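4.3 Foster homes and the return rate

What pleased us most in the Kaltden data was how well the foster cats settled. Of the 300 cats followed from October onwards, 100 spent their waiting time in a private home and the rest stayed in the shelter pens. Only nine of the fostered cats were brought back within the first six months, against 51 of the others. We had hoped for a gap, but this was far wider than the one found in the earlier Grullden survey!

The adopters' diaries help to explain it. People who took a fostered cat already knew whether it hid from visitors, scratched chairs or slept on beds, as the foster carer had written it all down on the Clisari form (see Section 3.2). Shelter staff filled in the same form, though with far less to go on. Kwesi Addo, who read and coded all 2,000 diary entries, found that "surprise" was the commonest theme among people who returned a cat.

Many adopters also wrote warmly about cats in the rest of their lives – on mugs, calendars and kitchen cloths – and we coded these remarks under "cat-themed household goods" (Figure 4).

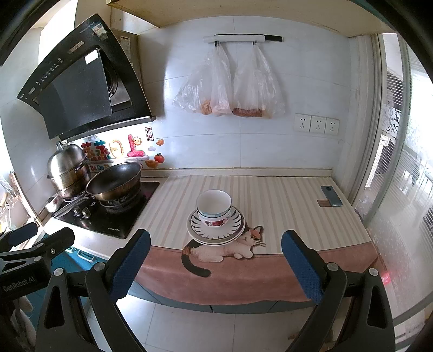
Figure 4. Cloth with a printed calico cat, on a kitchen counter.

Age made less difference than we expected. Karimi, the smaller of our two shelters, rehomed its older cats almost as quickly as its kittens, and we would love to see this tested elsewhere.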